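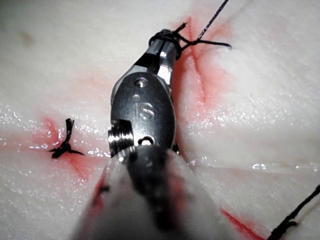 How Stitches Help a Cut Heal

Reading time: 3 minutes

Skin is the largest organ of the body. It has two main layers. The outer layer is the epidermis. It is thin and has no blood vessels. The layer under it is the dermis, which contains blood vessels, nerves, and the roots of hairs. Under the dermis is a layer of fat.

A shallow scrape damages only the epidermis. A deep cut goes through the dermis, and its two sides may pull apart. The gap between them is called a wound opening.

What the body does first

Blood vessels near the cut become narrower, so less blood gets out. Tiny cell pieces called platelets stick together at the break. Threads of a protein called fibrin form a net over them. The net and the platelets make a clot. When the clot dries on the outside, it is called a scab.

White blood cells then move into the area. They destroy germs and clear away dead cells. The skin may look red or swollen during this stage.

What a stitch does

The body can fill a gap with new tissue, but a wide gap takes longer than a narrow one. A stitch, also called a suture, holds the two sides together. New cells then have a shorter distance to cross.

There are two basic patterns:

Interrupted stitches. Each stitch is tied with its own knot. If one comes loose, the others still hold.

Running stitches. One long thread goes back and forth along the whole cut. It is knotted at the ends.

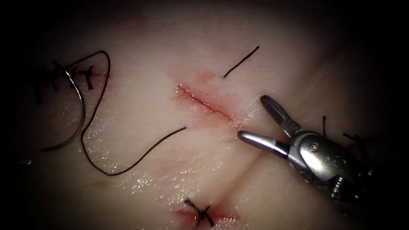
A row of interrupted stitches in black thread on a training pad.

What the thread is made of

Some thread is absorbable. The body breaks it down slowly, and it does not need to be removed. Other thread, such as nylon, stays as it is until a doctor or nurse takes it out. Stitches on the face usually come out sooner than stitches on the leg. 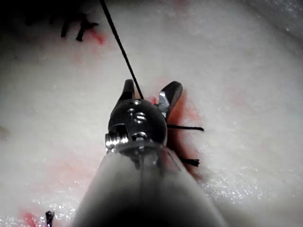

A surgical instrument with a metal wrist joint, over a white pad.

After the stitches

Cells in the dermis make a strong protein called collagen. At first the collagen is laid down quickly and unevenly. Over many months it is replaced and becomes stronger. The mark that remains is a scar. Scar tissue has no hair roots and no sweat glands.

Words to know

Collagen: a protein that gives skin its strength.
Dermis: the thick layer of skin under the surface.
Suture: a stitch, or the thread used to make it.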